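Sorting and Storage of Small Supplies: Rubber Bands
Student Project Report, Damadholm
Prepared by Kacper Duda and Mwanahawa Shemweta

1. Purpose

The supply room at Damadholm received 2,267 rubber bands of mixed size and color in November. The project was to return loose bands to a single open bin and to record how long the work took. Red and yellow bands were placed first. Blue-gray bands were left on the table until the bin had been checked.
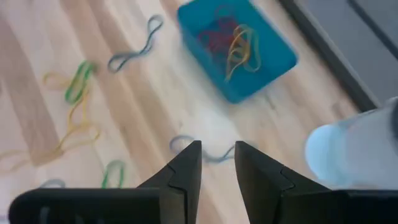

2. Work Area

All sorting was done at the wooden table. The teal bin was kept within reach, and the pitcher and the plant stayed at the back of the table throughout.

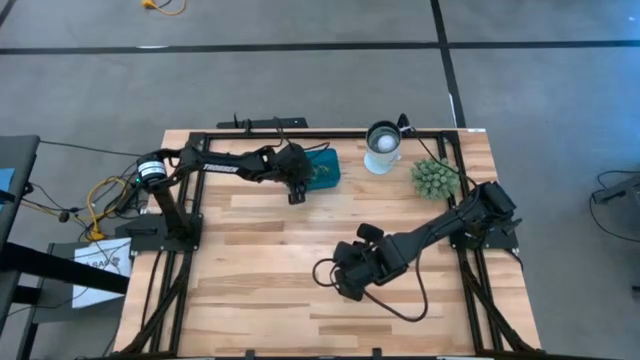
Figure 2. Work table with bin, pitcher-like vessel and plant.

3. Procedure

Bands were laid flat and inspected for cracks before storage. Large bands were handled separately from the green ones, as they tangle easily.
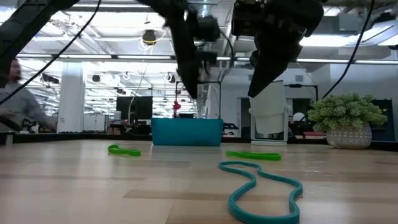
Cracked bands were discarded, 509 in total. The inspection was completed in 7 sessions. It is recommended that future orders be limited to 2,000 bands.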